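Bimar to End Repairs on Older Plument Lenses in June

20 April 2025

Bimar will stop repairing its first series of Plument lenses at the end of June, the company told dealers in a letter last week. Owners who want work done at the Waltcombe service center must have their lenses checked in before the last business day of the month.

The change covers every manual focus Plument lens with the silver mount ring, including the 43 mm that was sold in a kit with the company's first digital bodies. Later lenses with the black ring are not affected.

Ruairi Cruickshank, who manages service at Waltcombe, said the center has run out of aperture blades for the older lenses and the supplier has closed its tooling.

"We have enough helicoids and front elements to keep going for a while," Cruickshank said. "Blades are the problem. A lens comes in with oil on them, we can clean it. If one is bent, I have nothing to put in its place."

Cleaning and focus adjustment will be offered until the cutoff at the current flat rate of $200, with return shipping included. Lenses that need blades will be sent back unrepaired at no charge. Bimar said it will not take deposits or hold a place for lenses that have not arrived.
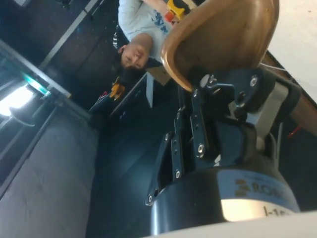
A black gripper holding a curved, glossy bronze-brown piece.

Remaining parts will be sold to independent shops in a single lot. The list sent to dealers runs to 1285 pieces, mostly mount screws, focus rings and rear caps, along with two collimators set up for the old mount. Shops have until the middle of June to make an offer.

Chisholm Camera Repair, which has worked on Plument lenses for many years, plans to bid. Owner Elspeth Lindsay said she mainly wants the collimators. Her shop now checks infinity focus with an adapter that has to be reset for each lens.

"The focus rings I can get from dead lenses," Lindsay said. "I have a drawer of them already."

Lindsay said owners should not send in a lens that is working well just to beat the deadline. She suggested setting it to its smallest opening, looking through the front and working the aperture ring from one end to the other. If the blades move evenly and look clean, she said, the lens can be left alone. Blades that stick or show a dark shine should be seen by a shop before the lens is used much more.

Bimar will keep the service manuals for the first series on its support page. Lenses can be checked in at the Waltcombe counter or mailed with a completed service form. The form asks for the serial number, found on the inside of the mount ring, and a daytime phone number.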